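Unit 4 handout: Bins, loose parts and how they lie
Course: Parts Handling and Storage
Instructor: Mawuli Ametepe

Read this before the November lab. Bring the tally sheet from Unit 3, a steel rule and something to write with. The terms in section 2 will be on the written test.

1. Loose storage and ordered storage

Parts in a shop are stored either in order or loose. Ordered storage means each part has a place and a direction: trays with pockets, racks with pegs, tubes, dividers. Loose storage means the parts are put into a bin and stay however they land.

Ordered storage takes more work at the start and less at the end. Loose storage is the reverse. The person filling the bin saves time and the person emptying it pays some of that back. When we compare the two, we have to add up both ends. Students often count only the filling.

The Walley tray we used in Unit 2 holds 15 bars, all facing the same way. The Jaltbridge bin takes up the same space on the shelf and holds many more, but you can't tell how many without taking them out or weighing them. For small, cheap parts that is usually acceptable. For parts that scratch or chip, it usually isn't.

2. Terms

Lie: the way a single part rests. A bar can lie flat on a face, on an edge, or leaning on something else.

Heading: the direction the long side of a part points, seen from above. We give it relative to the front wall of the bin. A bar parallel to the front wall has a heading of zero.

Contact: two parts touching. End contact is at the tip of at least one part. Side contact is along the long faces.

Clearance: the gap next to a part that fingers or a tool can get into. Measure it at the place where you plan to grip, on both sides. A bar with a wide gap on one side and none on the other has no usable clearance for a two-sided grip.

Free part: a part that can be lifted without moving any other part.

Layer: parts resting on the floor of the bin are in the first layer. Parts resting on other parts are in the second, and so on. Below a certain count there is only one layer, and the bin is called sparse.

3. Why long parts are a separate case

A cube looks much the same whichever way it falls. A long bar does not. Its heading matters because most people and most tools grip across the short width. If you come at it from the wrong direction you have to turn your wrist, turn the bin, or push the bar around first.

Long parts also reach the walls more easily. In a bin with sloping sides, one end may ride up the slope while the other stays on the floor. Watch for this when you fill in the lie column. A bar with one end raised is recorded as leaning, even if it touches no other bar.

In a full bin, long parts cross over each other and form bridges. In a sparse bin they mostly lie flat, and the question is heading and clearance only. We start with sparse bins for that reason.

4. Reading a sparse bin

Work from the left wall to the right. For each bar, write down the color, then the heading, then any contact. Do not try to guess which bar went in first. Position alone will not tell you.

If you are unsure whether two bars touch, write T? in the contact column and move on. A gap you can't see clearly should be treated as no gap when you plan the pick.
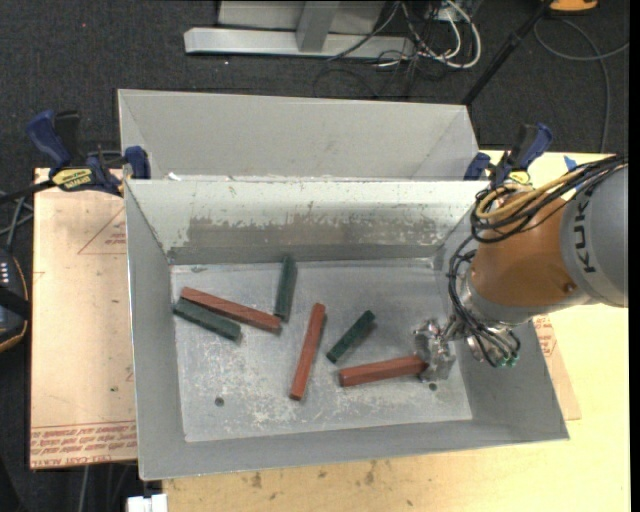 Figure 4.1. Sparse bin, three reddish-brown and three dark green bars. The red and green bars at the left are nearly parallel and would be marked T? at the left end.

Using Figure 4.1, fill in one row of the sheet for each bar. Then choose the bar at the left that you would take first and give your reason in one sentence. Compare headings too: the red bar near the middle is steep, while the red one at the right is nearly level.

Note the floor as well. Scratches and scuffs make edges harder to pick out, more so when the parts are dark. Record floor condition as clean, marked or heavily marked.

5. Worked count

A Flido order calls for 1,587 bars. The trays hold 15 each.

1,587 divided by 15 is 105.8, so the order needs 106 trays, and the last tray holds 12 bars.

If the same order is stored loose at 291 bars to a bin, 1,587 divided by 291 is 5.45, so it needs six bins. The first five hold 1,455 bars and the sixth holds 132.

Now do the same for an order of 600 bars. Show the number in the last tray and the last bin.

6. For the lab

Work in pairs. One person places the bars and the other fills in the sheet, then switch. Put the bars in by tipping the box, not by hand. Sheets go in the Borbély folder at the front desk when you leave.

Reading for next time: Unit 5, sections 1 and 2, on dividers and liners.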